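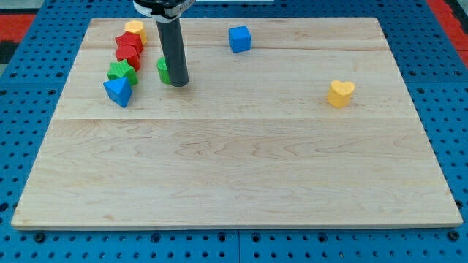

Woodshop Walk-Through Checklist, Kirui Community Shop
Month: November
Checked by: Melur Wattimena
Second check: Idrisa Kimaro
Marks: OK / FIX / N/A

1. Entrance and aisles
Main door opens fully, no stock leaning behind it: OK
Aisle to rear exit clear: FIX
Comment: Offcut cart parked across the yellow line again. Moved it during the check. Desmond Haverford to find it a spot by the lumber rack.
Exit sign lit: OK
Floor free of cords: OK

2. Fire
Extinguisher by finishing room, gauge in green: OK
Extinguisher by table saw, gauge in green: OK
Comment: Tag is hard to read where finish got on it. Ask for a new one at the next service.
Oily rag can has lid and closes by itself: FIX
Comment: Lid sticks halfway. Foot pedal bent. Do not use until replaced. Rags go in the water bucket outside the finishing room for now.
Finishes stored in metal cabinet, doors shut: OK

3. Table saw
Guard and riving knife fitted: OK
Push sticks within reach of operator: OK
Emergency stop works: OK
Blade condition: FIX
Comment: Two chipped teeth. Blade taken off and saw locked out at 9 a.m. Key is with Upendo Massawe.

4. Band saw
Guides and guard set to stock height: OK
Wheel covers latch: OK
Tire wear: OK
Comment: Lower tire is starting to crack near the join. Still usable. Look again next month.

5. Planer and jointer
Jointer guard springs back over cutterhead: OK
Planer feed rollers clean: FIX
Comment: Pitch buildup. Wycliffe Muli will clean them.
Minimum stock length posted at machine: OK

6. Dust collection
Blast gates move freely: OK
Hose clamps tight: OK
Bag less than half full: FIX
Comment: Full. Emptied during check.
Filter for ceiling air cleaner (Fomanex): OK

7. Hand tools
Chisels racked with edges covered: OK
Mallet heads tight: OK
Clamps, 23 on the rack: OK
Comment: One bar clamp slips under load. Tagged and put in the repair bin.

8. Electrical
Panel 715 clear on all sides: OK
Outlets and cover plates intact: FIX
Comment: Cracked plate behind the drill press. Outlet taped off. Needs an electrician.

9. First aid
Eyewash bottles in date: OK
Bandages and gauze stocked: OK
Gloves: FIX
Comment: Box nearly empty. Order 200.

Open items go on the board by the office. The table saw stays locked out until Idrisa has signed for the new blade.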